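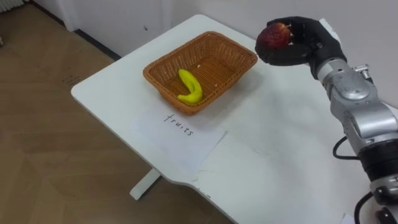

Issue 153

A day out at the Preltness basket weavers' open day
Mar 1, 2020

We had been promising ourselves the trip to Preltness for years, and every year something got in the way (a wedding, a flat battery, the summer it was simply too hot to sit in a car), so I was delighted when enough of our members put their names down to fill the little bus. We left the library car park at eight, with a thermos under nearly every seat, and took the old road through Drastley because the driver likes it better than the highway and so do the rest of us. The paddocks were as brown as toast, but there was cloud on the hills and a bit of a breeze, and by the time we had stopped at the Drastley bakery for vanilla slices everybody was in a very good mood.

The weaving sheds are behind the Hollis orchard, down a gravel track that I would not care to try after rain. Orico Willow has been growing there for 30 years, first as a windbreak for the apples and later as a proper crop, and the rows run right down to the creek. In March the rods are still in full leaf and well above head height, so walking between them is like walking down a green hallway, with the light flickering and the leaves brushing your hat. They cut in July, when the leaves are down and the sap is quiet, and we were told that it is cold, muddy work and that visitors are welcome to come back and help with it. I noticed a few of us became very interested in our shoes at that point!

After the cutting comes the sorting, which is done by length, and then the soaking, which takes much longer than I had imagined. The tanks are old cattle troughs, and the smell of them is something between strong tea and a garden shed. I rather liked it, though my seatmate on the bus did not.
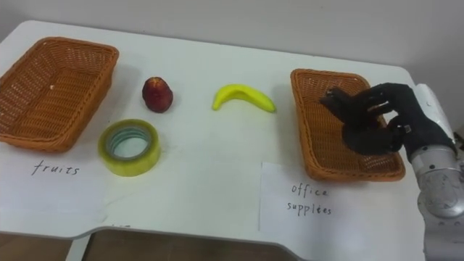

A good basket begins with its base, and our guide would not hear a word about handles or lids until we had all understood that. If the base is wrong, everything you weave above it will lean, and you will spend the rest of the week trying to push it straight with your knees. Once she had said so I couldn't stop looking. Take the orange-brown one on the far left, with its rounded corners: the bottom is woven tightly in level rows, while the sides are left open enough to let the light through in little gaps. The thick braided rim is there for your hands as much as for looks. I have a similar basket at home that I have kept onions in since my kitchen was painted, and I had never once turned it over to see how it was done.

We were each given a bundle of soaked rods and a place on the bench, and had a go at starting a base of our own. It is all in the thumbs. Mine looked like a nest that a magpie had given up on, but I was allowed to bring it home and it is now holding pegs.

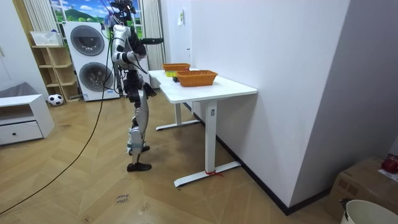 Lunch and the orchard shop

Lunch was on trestles under the pines, with egg sandwiches, pumpkin soup in mugs and an apple cake that three people asked to have the recipe for (it has sour cream in it, and that is as much as we were able to find out). The orchard shop opens from the end of January until the fruit is gone, and the early apples were in when we called, crisp and a little sharp. I bought a bag for stewing and then ate most of them raw on the way home, so there will be no stewing.

The shop also sells baskets from the sheds, and here I should mention the prices, as some members have asked. They are not cheap. A shopping basket costs what you might spend on a decent pair of walking shoes, and having spent an hour wrestling with

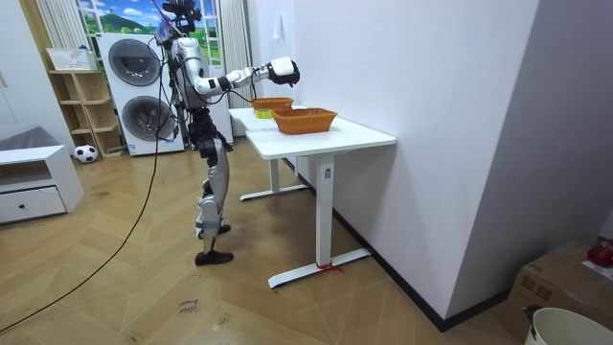

a few rods of my own, I didn't think that was a cent too much. The smaller bread baskets are kinder on the purse and come in a lovely grey-green, which is the natural colour of one of the varieties they grow by the creek and fades to a soft brown after a year or so on the bench.

If you are thinking of going yourself, wear closed shoes, bring a hat and an old towel for your lap, and book ahead for the weaving bench, as there are only so many stools. The path to the creek is uneven but there is a seat halfway. The bus was back at the library by half past five, and anyone who left a blue cardigan on the back seat can collect it from the front desk.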